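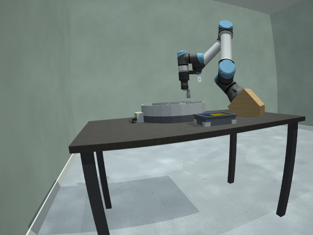

A simulated arm holding a small gray part over the round bin, with the sorting tray at right.

The worst failure our group had this year produced no alarm, no stopped motor and no error code. It produced a log file with 376 lines in it, and every one of those lines said the cycle had completed. When Rowena Rivera went through the replay in June, she found 33 cycles in which the gripper had closed on nothing, traveled over to the tray, opened, and gone home. The program had marked all of them as good.

I want to argue that this kind of fault deserves to be treated as a safety matter, even when it happens in simulation, and that most teams I have worked with don't treat it that way. They treat it as a bookkeeping problem. Ours did too, for longer than I like.

The task was simple. The arm picks a small part from a round bin and puts it in one of two sections of a tray, blue or yellow, depending on the part. We were building it at Munorano as a trial run before ordering hardware for the Brorkemora line, where the same motion would be repeated all day with people working a few feet away. The simulation was supposed to tell us whether the cell layout made sense and whether the pick routine was sound. We planned to run it over a weekend and look at the numbers on Tuesday.

The numbers were excellent. That should have bothered somebody, me included. A new pick routine on loose parts does not run clean on its first long test. I have never seen it happen with a real arm and I have no good explanation for why I was willing to believe it from a simulated one. I think a finished report carries a certain weight. It had a title and a chart, and people had already started forwarding it.

What went wrong was ordinary. The grasp check compared the commanded finger position to the actual finger position. If the fingers stopped before they were fully closed, something must be between them, so the check passed. That is a common method and there is nothing wrong with it. But a change to the gripper settings, made three weeks earlier for a different part, had altered what the controller considered fully closed. After that, empty fingers stopped a hair short of the new number every time. The check looked at the gap, saw a gap, and passed it.

A second check should have caught the problem. We had a part counter on the tray side. It had been turned off because it slowed the simulation down, and the person who turned it off wrote a note saying so. The note was in the right place. I read it when it was written and agreed with it.
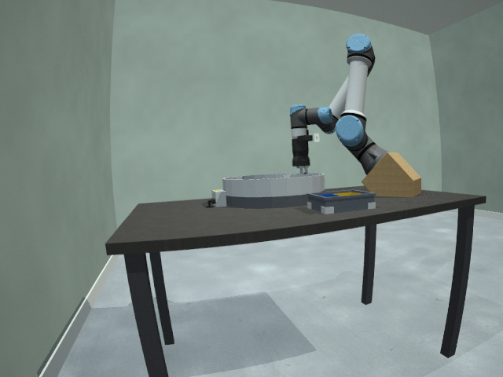
So two small decisions, both reasonable on the day they were made, left us with a program that could not tell the difference between holding a part and holding air. If you work with automation you have probably seen some version of this. The usual response is to fix the threshold, turn the counter back on and rerun the test. We did all of that before lunch and the rerun looked the way a first long test ought to look, with a fair number of missed picks and two dropped parts.

My objection is to stopping there. Consider what the same fault does on a floor. The arm misses a part, believes it has the part, and carries on. Downstream, the operator sees an empty place in the tray. Once or twice, she shrugs. By the tenth time she has worked out that she can fix it herself by reaching in and moving a part by hand, because the machine plainly isn't going to. Now there is a hand inside the work area of a machine that reports perfect health. Guarding is supposed to prevent that, and often it does. Anyone who has spent time in a plant also knows how guarding gets treated when a machine is annoying and the shift is behind.

The other direction is just as bad. A controller that doesn't know when it has missed also doesn't know when it has let go. We found one cycle where the part slipped out partway across and landed on the table. The arm finished its path and logged a success. In simulation, that costs nothing. With a heavier part and a person standing nearby it could cost quite a lot.

The counterargument I hear most often is that simulation is where you are supposed to have these faults, and that we should be pleased we found ours there. I agree with half of it. Simulation is a cheap place to fail. But we came close to not finding this one at all. Rowena opened the replay to check something unrelated, a wrist angle she didn't like near the rim of the bin. If the wrist had looked fine to her, the report would have gone into the order file as evidence, and the settings would have been copied to the real controller along with everything else.

I also hear that watching replays doesn't scale. At 300 cycles it scales fine. One person can get through them at high speed in an afternoon. At larger numbers you pull a sample, and you make sure the sample includes cycles that were marked good. Teams review their failures carefully and hardly ever look at their successes, and a fault like ours lives entirely in the successes.

We use a planning package called Zedlow and a logging tool called Golob, and neither one did anything wrong. Both reported faithfully what they were given. I mention them because the first meeting after the discovery was spent almost entirely on whether to replace one of them. It took most of an hour to get back to the fact that we had asked the gripper to grade its own work and then removed the only thing that could disagree with it.

Here is what I would ask for. Any signal that says a robot did its job should be confirmed by something that does not share the same settings. If that second source is turned off, the report should say so at the top, in the same size type as the success rate. And a change to a gripper setting should void the earlier grasp tests, the way a change to a brake would void a stopping test.

We adopted the first two. The third is still being discussed — the complaint is that it would mean rerunning tests every time somebody touches a number. Yes, it would.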